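Print this page | E-mail this page

4.2 Recording a bag task

1. Set the clear bag on the white board and put one small object inside.
2. Hold one gripper in each hand, marker plates facing up — keep fingers off the dots.
3. Start recording, then bring the jaws to the rim. 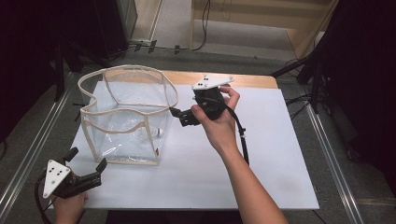
Right gripper close to the rim, left gripper open.

4. Stop after each attempt. A set is 24 attempts.

Note: Change the bag's position every 2 attempts.

Caution: Keep both cables clear of the bag.

Print | E-mail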